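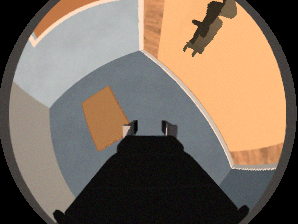
15th June. Wrist fisheye reprojection, sim side. The floor-plane fit in Dirnisance has been drifting whenever the wrist pitches down, and I wanted to know if the fault was in the lens model or in the mask. The white trim along the foot of the peach wall is a good test edge: straight in the room model, a gentle arc through the lens, and long enough to constrain the outer distortion terms. The orange mat is less useful for this. It lies flush with the floor, so its border gives a color step and no depth step, and the segmenter kept splitting the plane there.

Setup: Varnon renderer, room scene as checked in, gripper open and empty. Same render settings as Hoi-yan used in February, so her numbers should be comparable.

**Lens model**

Undistorted the trim pixels and fitted a line. Residuals were fine near the center and grew toward the rim with a consistent sign, which points to a missing term and rules out noise. The config loader was reading the first 2 radial coefficients and silently zeroing the rest. Our YAML has all of them. The parser was written for the old pinhole camera and never updated.

Patched the loader to reject any coefficient list whose length doesn't match the declared model. It should have done that from the start. The sign pattern is gone after the patch. What remains looks like ordinary edge-detector jitter.

**Mask**

Separate problem. The gripper body was masked with a static polygon, but the fingers were masked from forward kinematics, and the two disagreed at the base. A sliver of finger was leaking into the floor points. The light gray faces are close enough to the floor in value that the color gate let them through.

- Replaced both with a single mask rendered from the URDF, through the same lens model as the image.
- Dilated by 2 pixels.
- Dropped everything outside the circular rim before fitting. We were passing the black corners in as valid pixels — my bug, from the resize change.

**Plane fit**

RANSAC, 1000 iterations, seed fixed. The plane normal now holds steady through the pitch sweep. The mat still comes out as its own segment; merging coplanar neighbors after the fit handles it, but I don't like the threshold. It is tuned by hand for this room.

Gunther asked whether Hedegaard's planner cares. It does: the approach height is taken straight from the plane offset, so any tilt error turns into a finger height error away from the fit center.

**Open**

- Rerun Hoi-yan's February sweep with the patched loader. Her baseline probably has the same truncation in it.
- Clolton export writes coefficients in a different order. Check before anyone imports.
- Move the merge threshold into the scene config.
- Unit test for the loader with a short list and a long list. Gunther has the fixture files.

Branch is pushed, not merged. Waiting on the rerun.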